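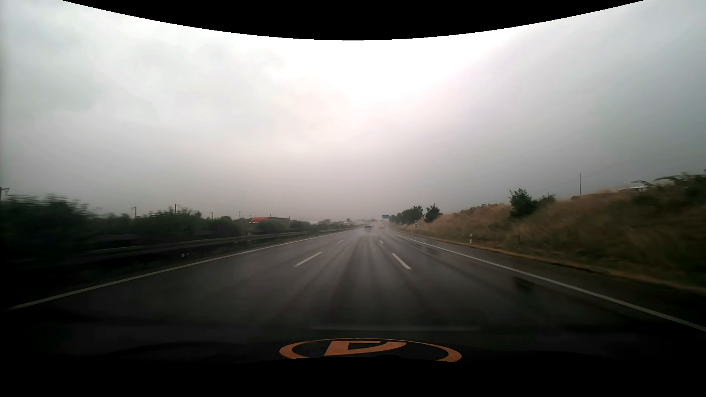 Märta Midtbø wrote: Trygve, before you send the blades back, could you tell me whether the haze comes only when you're following other traffic, or also when you have the road to yourself in plain rain? Those are two different troubles as far as wipers go. Spray off a wet highway carries a lot of road dirt and oil, and it will find any film left on the glass. Also, which side is worse?

Ticket 226
Opened by: Trygve Engebretsen
Product: Wodo all-season wiper blades, pair
Subject: Gray smear on driver's side in heavy spray
Status: Closed

Original message

Hello to everyone at the Wodo help desk,

I hope this lands with the right person. I bought a pair of your blades from the shop in Hovland and put them on myself, following the leaflet, and I was very pleased with them for the first few weeks. Quiet, no chatter, nice and snug at the ends. I even told my sister-in-law to get a set.

Then came a long wet stretch, and I drive the highway between Tirniddale and Skadcombe for work, nearly 90 miles by the time I'm parked. You know the kind of day: low gray sky, not even raining very hard, but the whole road is shiny and everything ahead is trailing its own little cloud. In town the blades are perfect. On the highway, once I come up behind a truck, every stroke leaves a gray veil in front of my eyes that takes a second or two to clear, and by then the next stroke has laid down another one. I back off and it gets better. Somebody moves into the gap (somebody always does) and off we go again.

I've tried the fast setting, the slow setting and a good deal of washer fluid. The fluid helps for a minute. I've wiped the rubber with a damp cloth and the cloth came away black, if that means anything to you.

I'd hate to return them if it's something I'm doing wrong, so please tell me frankly.

Warm regards,
Trygve

Follow-up from Trygve Engebretsen, 25 June 2020

Thank you, Märta, for such a quick answer! I paid proper attention on the way home so I could give you something useful.

It's the driver's side, definitely, and it's the upper half of the sweep. In plain rain with nobody ahead of me the glass is clean. In spray it hazes. The worst part of the trip is the long straight bit past Tirniddale with the guardrail down the left, where the traffic coming the other way adds its share on top of what I'm already getting. 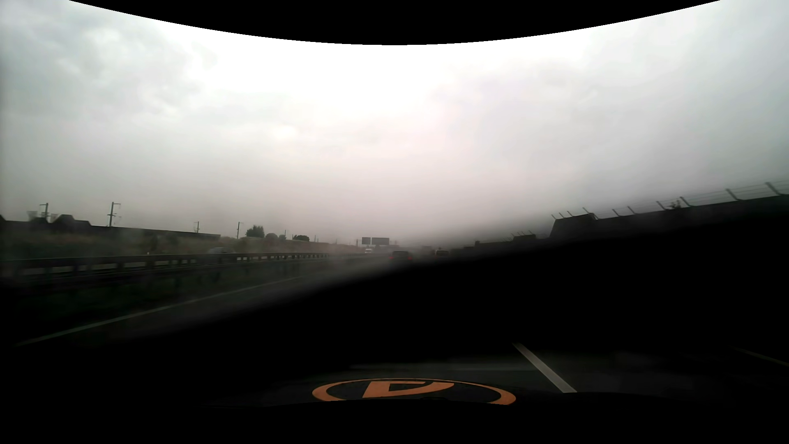
I pulled off at the services after that and did as your leaflet says, lifted both arms and ran a finger along each edge. The passenger blade felt smooth. The driver's one had a slightly gritty patch toward the outer end, and I couldn't tell whether that was dirt or the rubber itself. I cleaned it with the paper towels they keep by the pumps, which were more or less useless, and set off again. Same veil.

One more thing that may or may not matter. Back in October I had the car through the wash at Hovland with the hot wax, because it was on offer, and I've gone on having it ever since. My neighbor Gøran Fagerlund thinks the wax is your culprit. He's been right about my car before and he was unbearable for a week, so I'm partly hoping it's the blades.

Reply from Märta Midtbø

I'm afraid your neighbor may be in for another good week. Wax on the windshield makes water bead, and a wiper going over beads leaves a fine mist behind it. You hardly notice in clean rain. With dirty spray the beads are tiny and there are far more of them, and you get the gray veil you describe.

Please try the following, in this order:

Wash the windshield by hand with warm water and dish soap, and rinse well.
Go over it with a glass cleaner that is marked as removing wax. Do it 3 times, with a fresh cloth each time.
Pour clean water down the glass. If it runs in a sheet, you're there. If it beads, go around again.
Wipe both blades with a cloth and rubbing alcohol until the cloth stays clean.
Empty the washer tank if there's any wash-and-wax product in it, and refill with ordinary fluid.

If the outer end of the driver's blade is still gritty afterward, the edge is nicked and we'll replace the pair at no cost. And do keep dropping back from the trucks in the meantime. A longer gap does more for your view than any blade we make. 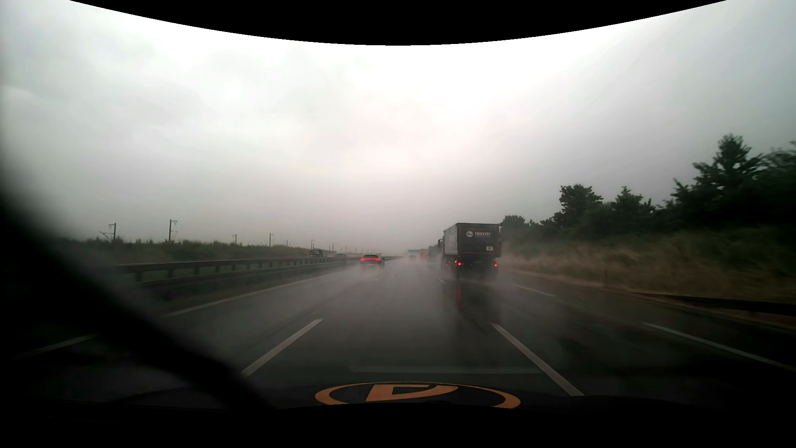

Halvard Lunde commented: Same blades, same highway, and I'd add the inside of the glass to Märta's list. Mine had a greasy film from the heater vents that I'd never have found in daylight, and it made every tail light ahead into a red smudge. Dump trucks are the worst for me. They throw up twice what a car does, and you sit there in it waiting for a chance to get by. Cleaned both sides of the glass and it's been much better since, although I still get a thin line low down on the passenger side.

Reply from Märta Midtbø

Good point, Halvard, thank you. Inside as well, please, Trygve. For your thin line, check that the arm isn't slightly twisted. If the blade doesn't stand square to the glass at mid-sweep, open a ticket and Orvokki Turunen will talk you through it.

Follow-up from Trygve Engebretsen

Well, I gave it a whole evening. The first pour beaded up like a freshly polished shoe, and so did the second, and on the last go the water came down in one sheet and I called my wife out to look. The inside was dreadful too, so thank you, Halvard. The gritty patch came off with the alcohol, so it was only dirt, and the edge feels fine to me now.

I've since been to Skadcombe and back in steady rain with plenty of trucks about. There's still a bit of haze when I'm close in behind one, but it's gone with the next stroke and I can live with that. No need for new blades. I've told Gøran, and I'm getting the plain wash from here on.

Ticket closed at customer's request.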